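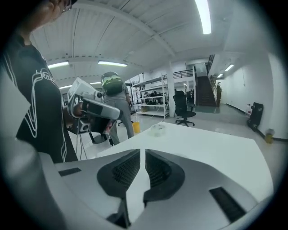 阅读时长:7 分钟

打印本文 | 用邮件发给朋友

先说桌子的价钱:五百七十三块,含运费,不含把它从楼下抬上来的那两个人的午饭。午饭后来是我请的,牛肉面,加了蛋,所以这张桌子的真实成本应该再往上调一调,不过记账的时候我没好意思写进去。

桌面是白的。当初在 Jaltari 的店里看到它,旁边还摆着一张深灰的和一张木纹的,同样尺寸,同样价钱。我站在那儿想了很久,想的全是一些很体面的理由,比如白色显得房间大,白色百搭,白色在上面找东西容易。最后一条是真的。黑色螺丝掉在白桌面上,一眼就能看见,掉在我家那张胡桃色的餐桌上,要等到吃晚饭的时候用胳膊肘去发现。

只是白色找东西容易,找脏东西也容易。铅笔印、咖啡圈、胶带撕下来留的一条灰边、手掌搁久了的一小块油光,全都清清楚楚。以前用旧桌子的时候,我一直以为自己是个爱干净的人。

再加上头顶的灯。灯光打在桌面上,亮得像刚交房的样板间,从门口走进来先看见一片白,然后才看见人和东西。我坐下来看图纸,总觉得有光从下巴底下往上托着,据说照相馆里打这种光是为了让人显年轻。我照过镜子,效果一般。后来铺过一块灰色的垫子,铺了两天就卷起来了,因为垫子一铺,大家就自动认为垫子是放东西的地方,垫子以外是吃饭的地方,中间那条边界每天中午都要重新谈判一次。

这间屋子我们叫它 Hareo。名字的来历很不值得讲,就是搬进来那天门上贴着上一家留下来的半张贴纸,撕不干净,剩下这几个字母,念着还挺顺口。房东问过要不要换个新门牌,我们说不用,省下来的钱买了两个拖线板。现在快递员打电话也说“Hareo 的件”,算是有了官方认证。

三月搬进来的时候,屋里就一张折叠桌,四条腿里有一条比别的短一截,垫的是一本旧黄页。黄页在今天也只剩这个用处了,但厚度真的很合适,我换过别的书,都没有它稳。折叠桌现在退到了墙角,上面堆着纸箱,纸箱里装着“以后可能会用到”的东西。我每个月都会走过去看它一眼,每个月都决定下个月再说。

然后是架子。

说实在的,今天这篇本来只想写架子,结果光桌子就写了这么多,可见一个人对花过钱的东西总是话多。架子没花钱,是楼上一家公司搬走时留下的,在走廊里放了一个多星期,上面贴了张纸条,写着“可自取”。我每天进进出出都绕着它走,绕到第四天,忽然觉得与其天天绕,不如让它进屋。抬进来以后才发现它比量的时候要宽(我量的是它,没量门),卡在门口,屋里的人出不去,屋外的人进不来,大家隔着一个架子开了个小会。最后是把架子侧过来,斜着,像挪一头不情愿的牛那样挪进来的。门框上至今还有一道印子,我拿白色的修补膏抹过,抹完更显眼了。

架子进屋那天晚上,所有人都很兴奋,一口气把地上的东西全放上去了。地面一下子空出来,显得这屋子租得特别划算。第二天早上,要用剪刀,找不到。要用胶带,找不到。要用卷尺,找到三把,都不是我的。地上的时候虽然乱,但我知道剪刀在插座旁边那摊东西的左下方,一上架,这套地理知识全部作废。

于是开始整理。整理这件事,我的经验是第一遍一定会失败,所以第一遍不要太认真。我第一遍非常认真。按用途分,分了一下午:切的、粘的、量的、擦的。分到擦的那一类,手里拿着一块海绵胶,它到底算粘的还是擦的,想了一会儿,出去喝了杯水,回来决定再建一类叫“其他”。到了晚上,“其他”占了一整层半。

第二遍换了个办法,按谁最常喊“有没有人看见我的什么什么”来分。喊得最勤的东西放在腰到眼睛之间的那几层,不弯腰不踮脚就能拿。从来没人喊过的东西放最上面。这个办法很粗鲁,但到现在还在用,可以算是成功了。最上面那层我偶尔搬凳子上去看看,基本上是一个小型博物馆:一台不知道谁家的碎纸机,一袋规格全都不一样的脚轮,还有一盒封都没拆的索引贴,是我为了第一遍整理买的。

收纳盒也买过,Veltau 的那种,带盖子,侧面有个插标签的小槽。商品页上的照片好看极了,一排整整齐齐,标签上写着漂亮的手写体。我买回来也认真写了标签,字写得比平时好。一个月以后,写着“电池”的盒子里是茶包,写着“茶包”的盒子里是笔,写着“笔”的盒子空着,笔都在桌上。盖子倒是全摘了,谁也不愿意为了拿一支笔多做一个动作。摘下来的盖子没处放,又买了一个盒子来装盖子。写到这里我自己也停了一下。

现在的规矩简单多了,一共两条。下班前桌面要能看见白的,看见多少不作要求,有巴掌大一块也算。从架子上拿的东西,用完放回架子,放错层可以,放回桌子不行。第二条是拿着擦桌布想出来的。我发现只要东西还在架子上,放错了也总能找到,多看几眼的事;一旦落到桌上,过两个小时就会被别的东西盖住,从此进入考古范畴。

规矩贴在架子侧面,用的是索引贴,总算拆了一本。贴出来当天执行得非常好。第二天也还行。后面的事我不想细说,总之贴纸还在。

擦桌子用的是 Aidoo 的清洁喷雾,柠檬味,味道很冲,喷完整间屋子像在卖洗碗精。我试过用清水,铅笔印擦得掉,胶印擦不掉;试过酒精,胶印掉了,桌边上一小圈光泽也跟着没了,摸着发涩,现在那个位置固定放一个杯垫,对外宣称是座位标记。喷雾算是折中,喷上去等一会儿再擦,别急。急着擦的话会留一道一道的印子,灯一开,整张桌子像被蜗牛巡视过。抹布要两块,一湿一干,湿的那块每次都有人拿去擦手,于是变成两块都半湿不干。这个问题目前无解。

有人留言问过,做东西的桌子到底要不要买白的。我的看法是,如果你每天肯擦一次,就买;如果你像我一样,只是希望自己每天肯擦一次,那也可以买,反正擦不擦它都会提醒你。真嫌烦就买深灰的,落灰看得见,别的都看不见,日子过得会比较平静。木纹的我不推荐,上面有个疤一样的花纹,样品上我试着拿指甲抠了两回,才想起来那是印上去的。

桌子高度倒是可以多说几句。Jaltari 那款桌腿能调,但调的时候得把桌子翻过来,翻过来就得先把上面的东西全挪走,挪走就得有地方放,所以从装好到现在一次都没调过。坐着略高,站着略低,正好谁都不太舒服,也就谁都没有意见。靠架子那一侧我特意多留了过道,够一个人站着翻东西,后面再侧身过去一个人。头一个星期留得不够,有人蹲下找东西,另一个人拉椅子,椅背和后背碰在一起,双方都很客气地道了歉,然后我们一起把桌子往外推了一截。地上原来的桌脚印还留着,四个浅浅的圆,拖地拖不掉。

桌子推出来之后,靠窗那边又窄了,窗帘拉不严。窗帘的事下次写,布已经买了,长度又没量对。

墙角那张折叠桌,如果有谁要,可以来搬,黄页附送。纸箱里的东西也可以挑,挑走多少都行,脚轮最好整袋拿走。来之前先说一声,别中午来,中午桌上在吃饭。

写于 2018年8月

打印本文 | 用邮件发给朋友

联系我 | 版权所有,转载请先留言 | 返回顶部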